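Ilse Kramer has been folding cloths for the Rarilow linen shop for 14 years, and she still starts every one on a bare white table. "You see the creases better," she said when we talked in September.

The blue alphabet cloth is her least favorite to fold. "The letters face every which way - you can't use them to find the top."
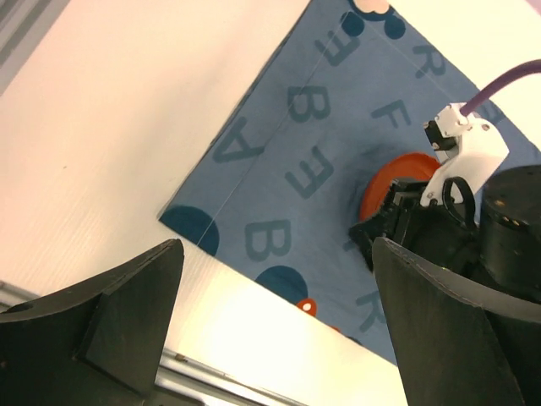 Knut Schmieder disagrees, and told me the letters help him keep a fold straight.

Kramer laughed at that. She goes by the edges. "Flatten it first, then bring two corners over. If it bunches, I start again."
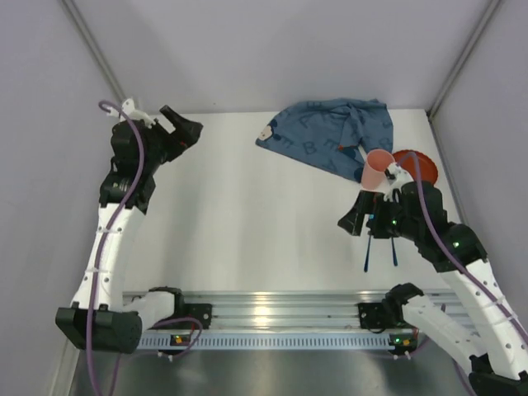 The white table, with gray walls on three sides.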